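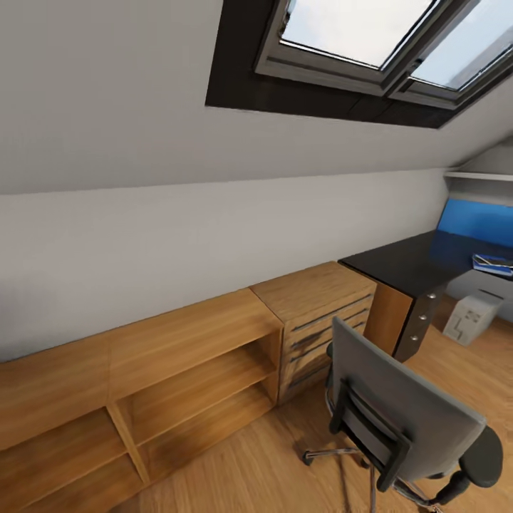

Fullow robotics club ends its term in an attic

2020-12-21

The Fullow student robotics club finished its fall project this week without touching a single robot, and its members would like it known that this was harder.

With the workshop closed since November, the club moved its tidying challenge into simulation. Teams had to write a program that steers a virtual machine around a furnished attic room, opens a named drawer and gets back to its starting point without hitting anything. The office chair was hit a great deal.

"It doesn't even move," said Kane Henare, whose team, Melis, logged 1,701 trial runs. "We have no excuse."

Melis completed the course in 1,485 of those runs, enough for first place. Rival team Pronen had the faster program and led for most of the term, until judges noticed that it saved time by driving through the desk. A 30-point penalty followed, then an appeal, then a second viewing of the replay.

Club adviser Kirsty Fairweather said the sloped ceiling caused more arguments than the drawers did, as several early designs were too tall to get near the wall. She has asked for shorter robots next term.

The winners receive a trophy, which is real and will be mailed. Entries for the next round, to be set in a kitchen, are limited to 20 students.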